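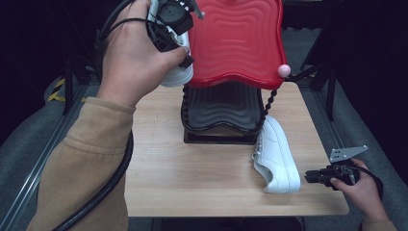
鞋架旁,白色运动鞋

工单 203:商品图上传后颜色偏灰,红色变暗
产品:Odex 图库管理(网页端)
提交方:Trernby 鞋类网店
优先级:中
状态:已解决,待客户关闭

问题描述
从九月起,我们上传到 Odex 的商品图,在店铺前台看起来比原图灰。红色最明显,白色鞋面也发闷。本地用看图软件打开原图没有问题。后台缩略图正常,点开大图就不对。共有 177 张图受影响,都是同一批导入的。再早的图没有这个现象。

已经试过的办法
清浏览器缓存,无变化。
换浏览器,无变化。
手机上看,部分机型正常,部分偏灰。
删除后重新上传同一张,还是偏灰。
把图片质量从 80 调到最高,文件变大,颜色没有改善。

客服回复 09:40
收到。请提供以下信息:
一、原图是用什么软件导出的,导出时色彩空间选的是哪一项。
二、导入时走的是网页上传还是批量导入工具。
三、请传一张未经压缩的原图,不要通过聊天软件转发,聊天软件会改写文件信息。

客户回复 10:25
导出用的是 Lallex,色彩空间没有动过,看了一下显示是 Adobe RGB。以前那台电脑上显示的是 sRGB,八月底换的新电脑,软件重新装过。导入用的是批量导入工具。原图已放到工单附件区。

客服回复 11:10
已在测试环境复现。原图内嵌 Adobe RGB 配置文件。批量导入工具生成大图时,默认勾选了“移除元数据”,配置文件一起被删掉了,像素值却没有转换。浏览器拿到没有配置文件的图,按 sRGB 解释,饱和度就会下降,红色和绿色受影响较大。缩略图走的是另一条处理流程,会先转换成 sRGB,所以看着正常。
手机上结果不一致的原因还没有查清,可能和机型的显示模式有关,已另外记录。

临时处理步骤
1. 在 Lallex 的导出设置里把色彩空间改为 sRGB,并存为默认预设。
2. 打开 Odex 批量导入工具,进入“高级”,取消勾选“移除元数据”。
3. 先选 8 张图做测试,红色和白色的商品都要有。
4. 上传后在前台打开大图,与本地原图并排比较。
5. 确认无误后再替换其余图片。替换时选“覆盖同名文件”,商品链接不会变。
注意:不要拿前台下载下来的图重新导出,那些文件里已经没有配置文件了,请从原始文件开始。

客户回复 14:05
按步骤做了,8 张测试图颜色都对了。有一个新问题:覆盖以后前台还是显示旧图,要等很久。

客服回复 14:30
这是内容分发缓存,与颜色问题无关。请到“设置—缓存”里点“刷新图片目录”,不用逐张操作。如果网店前端用的是 Ivanov 主题,主题自己还有一层图片缓存,需要在主题后台再清一次。

客户回复 15:50
是 Ivanov 主题,两边都清了,新图已显示。剩下的正在覆盖。

客户回复 17:15
全部替换完成,抽查了首页和鞋类目录,颜色正常。有两个商品的图当时改过文件名,没有覆盖上,已手动上传。

内部备注
根因:批量导入工具删除配置文件前未做色彩转换。
已提交缺陷,建议大图与缩略图共用同一转换步骤。修复发布前,帮助页“批量导入”一节需加上色彩空间说明。
手机显示差异另开工单跟进,本单不再处理。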